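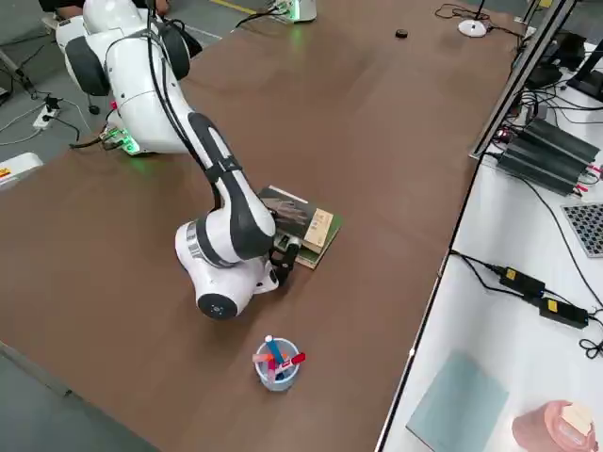 Getting a Condo Ready to List: Tips for the Last Two Weeks

Buyers in a one- or two-bedroom unit notice small faults quickly, and most of them cost very little to fix. These are the jobs we go over with sellers in the Drultdale buildings before the photographer is booked.

Closets

Take out a third of what is in there. A closet packed to the door reads as a unit with no storage. Leave the floor clear and put all the hangers facing the same way. If you have a storage unit in the basement, sweep it and stack the boxes against the back wall so people can step inside. Put the key with the front door keys. We lose showings to missing storage keys more than you would think.

Kitchen

Clear the counters down to 2 items. Run a cup of white vinegar through an empty dishwasher on the hot cycle, then wipe the door gasket with a rag. Stainless fronts should be wiped with the grain, using a damp microfiber cloth and one drop of dish soap, then dried right away. Skip the spray polish, it streaks under the lights.

Check under the sink. Old water stains on the cabinet floor come up on every inspection, even when the leak was fixed years ago. A cut piece of vinyl liner looks tidy, but keep the plumber's receipt handy and disclose the repair.

Bathroom

Recaulk the tub if the bead is gray or lifting. Cut out the old bead completely, wipe with rubbing alcohol, let it dry, and run a new line of silicone. Keep the shower off until it has cured for the time printed on the tube.

Replace the toilet seat. Ursina Sutter, who handles our staging, also swaps every shower curtain for a plain white one and takes it back after closing.

Walls and floors

Fill nail holes with lightweight spackle and touch up only if you have the original can. A near match shows worse than the hole did. If you can't match it, paint the whole wall from corner to corner.

Felt pads under every chair leg. Fine scratches in a clear wood finish can be toned down with a blending pencil. Deep ones should be left for a floor person. Johanna Ortner paid 600 dollars to have her living room screened and recoated last December and the unit went under contract at asking.

Windows

Wash the inside glass in the morning, before the sun is on it. Outside glass is usually the association's job, so ask the manager for the next date and try to list after it. Vacuum the tracks and rub a little candle wax along them if the sash sticks.

Light bulbs

Use the same color temperature in every room. Warm white, 60-watt equivalent, is fine for nearly everything.

Paperwork to have in a folder

HOA budget and most recent meeting minutes
Parking space deed, if it is taxed separately
Storage unit number
Appliance manuals and any warranties
Move-out rules and elevator reservation form

Questions about a particular building can go to Andri Haslinger at the front desk, mornings only.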